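This site uses cookies to remember your settings and count visits. By continuing to browse you agree to this. OK | Read more

Posted Jan 27, 2023 by the Stodgate Secondhand blog

I've wanted to talk to the owner of Nokato ever since I bought a desk from her and then had to take my own front door off to get it inside. She sells used office furniture out of an old feed store on the edge of Stodgate, and she was very nice about the door. "You measured the desk," she told me on the phone that day. "Everybody measures the desk."

So when I finally drove out to see her this month, that's where we started. She poured me coffee in the back, moved a stack of drawer fronts off a chair, and told me she has the same conversation a few times a week. "People come in with the size of the wall. I ask them how wide the stairs are and they look at me like I asked for their blood type."

She got into this by accident. She was working in payroll at a shipping company, De Bruijn, when they moved to a smaller building and left a whole floor of furniture behind. The plan was to pay someone to haul it to the dump. She asked if she could have some of it instead. "My boss said take whatever you can carry by Friday - he didn't know my cousins have a truck." She ended up renting a garage for it, then a bigger garage, then the feed store. The first desk she sold went for 40 dollars and she says she'd pay a lot more than that to have it back. It was oak, with a writing slide that pulled out over the top drawer, and she has never seen another one in as good shape.

I asked what people want now. "Smaller," she said right away. Three years ago everyone needed something for the bedroom corner, that same week, any color. Now those same people are coming back with the thing they bought in a hurry and asking what she'd give them for it. Often it's nothing, and she hates saying so. "If the top has swollen at the edge, I can't fix that. You put a plant on it, the plant leaked, it's over."

She'll forgive almost anything else. Scratches, ink, the ghost of a coffee mug, a missing handle (she has coffee cans full of handles, sorted by the distance between the screws, and I could have spent the whole afternoon in them!). What she checks first is whether the legs are bolted or just screwed into the underside. Then she leans on one corner with her hip and watches the other three.

I told her I'd been thinking about a second desk, to put next to the first one, so I could leave my sewing out and still pay bills like an adult. She was all for it. Two modest desks beat one giant one, she said, and you can get them up the stairs. They don't have to match either. Her own setup is a white one and a wood one side by side, and the only thing she fussed over was getting the tops close to the same height so papers don't catch at the join.

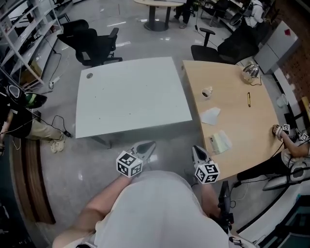 Her sister, from behind a row of filing cabinets, called out that matching matters plenty if you have to look at it all day, and that she for one would never put up with two different tops. There was a short back and forth about this that I don't think was their first. The sister does the upholstery side of things and has opinions on wood tones in general. She'd paint most of the stock if she were allowed.

Paint turned out to be a sore subject. "I can sell a beat-up wooden desk all day long," the owner said. "You paint it gray and I'm stuck with it." The sister said that was only true of bad paint jobs. I wrote down both and stayed out of it.

Prices took up the next half hour. The most she has ever gotten for a single piece was 834 dollars, for a partners desk that came out of a law office, and she drove it two counties over herself. Most things in the shop are far below that. The desk I had my eye on was 79, with a chip on one back corner that would go against the wall anyway. She doesn't put prices online. She tried it for a while on a listing site, Drolto, and spent her evenings answering people who wanted to know if she'd take half. "In person they look at it, they open the drawers, they pull it away from the wall. Then we talk."

Any advice for someone starting from nothing? She thought about it longer than I expected. Sit at it, she said. Bring the chair you'll use, or at least know how high the seat is. Check that your knees clear the drawer. If there's a hole in the top for cords, see which side it's on and think about where your outlet is. And go home and measure the turn at the top of the stairs, the narrow part, with the railing.

I did. It's going to be close, but I'm picking it up next week and her cousins are coming with the truck.

Nokato is open most afternoons. Call before you come out in January, the lot doesn't always get plowed.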